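Print this release | E-mail this release

FOR IMMEDIATE RELEASE

Turnport Tenants Ask Grakex to Show Its Math on "Quiet Ceiling" Savings

Group says advertised heating cuts rest on one mild winter and a handful of units

TURNPORT, February -- The Turnport Renters League today called on Grakex, the building products company, to publish the full test results behind its claim that its ceiling panels cut heating bills by 40 percent. The League wants the numbers before landlords in the Skullinby district pass the cost of the panels on to tenants.

Grakex has been selling the panels to owners of older apartment buildings since last fall. Under the plan now being offered in Skullinby, owners would recover the cost through a monthly charge added to the rent for 18 months. The League puts the total at $3,650 for a typical two-bedroom apartment, based on the sample agreement handed to tenants at the Ramalho Building.

"That is a lot of money to pay for a percentage on a brochure," said Lurdes Caldeira, president of the League. "We asked what the 40 percent was measured against. We were told it was measured against a comparable apartment. We asked which one, and we are still waiting."

According to a summary Grakex gave the League in January, the testing covered 4 apartments, all on the top floor of the same building. Heat rises and leaves through the roof, so top-floor units have the most to gain from any kind of ceiling insulation. The summary does not say what a tenant on the second floor, with a heated apartment overhead, should expect to save. It does not say whether the thermostats were set the same way before and after the panels went up. It also makes no adjustment for last winter's weather, which was warm enough that many Turnport households saw lower bills without changing a thing.

Thulani Steyn, a retired heating contractor who reviewed the summary for the League, said he has no quarrel with the panels as panels.

"They may well do some good," Steyn said. "A new ceiling with an air gap usually does. Whether it does 40 percent worth of good is another matter, and I have seen nothing here that would let me say so. I would want two winters, apartments on different floors, and the actual utility bills."

Steyn also questioned the sound claims in the company's sales material. The brochure promises "library quiet" but gives no decibel readings. Footsteps travel through joists and walls as well as through ceilings, he said, and new panels often leave that part of the problem alone.

The League is asking for three things: release of the complete test data, a written savings estimate for each floor of each building, and a clause letting tenants stop paying the charge if the savings do not show up on their bills. It is also advising Ramalho tenants not to sign the agreement in its present form.

A tenant meeting will be held Saturday at 10 a.m. in the ground floor lounge of the Ramalho Building. Tenants should bring their heating bills from the past two winters if they still have them. Grakex has been invited to send someone who can answer technical questions.

Print | E-mail

Recent releases
- League Questions Skullinby Laundry Room Fee Increase
- Who Pays for the New Mailboxes?
- Turnport Water Bills: What the Averages Leave Out
- Tenant Meeting Notes, Ramalho Building
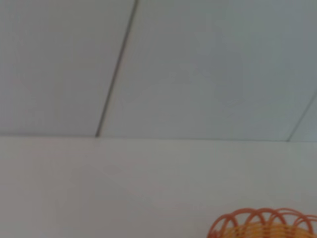 Light-colored ceiling panels, with thin seams between them.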